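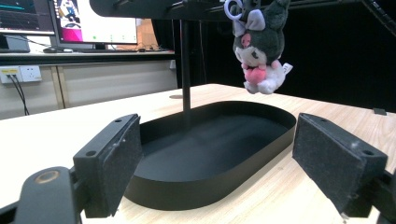
Week 5 of Small Displays, and I'm letting you loose on the keyring stand at last. It's the black one with the T-shaped top and the oval tray at its foot. Tamsin Lockyer's notes call it a rack. Same thing!

Start with the pegs. Hang one piece, step back, then look at it from where a customer would stand -- plush charms twist on their rings, so check which way the face ends up. 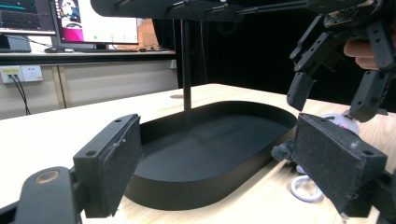

Leave the tray till later. I like it bare for at least 2 tries, and then you can add loose bits if the top looks lonely. 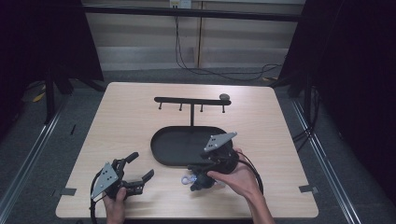 Write down your hanging order as you go, please. Corey Quinlan has the spare sheets (room 733), and the write-up is 50 words, no more.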